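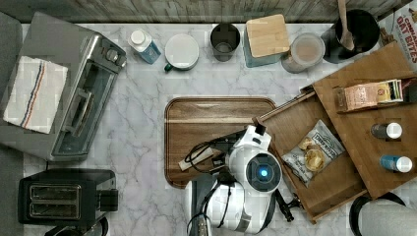 Is it big enough to cut a loaf of bread on, my sister asked when I told her what I was reviewing. Yes! I've had the Druvgate board from Gondemeo on my counter since December, and I reach for it every morning. The rounded corners are easy on the hands, and the border catches most of the crumbs - most, not all. It wipes down in seconds. I paid 30 dollars and would again.

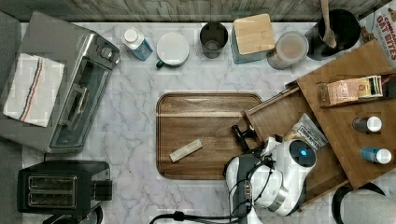 Next to the toaster oven, with the teal canister behind

My one gripe is the weight, so I rub in oil and leave it out all week.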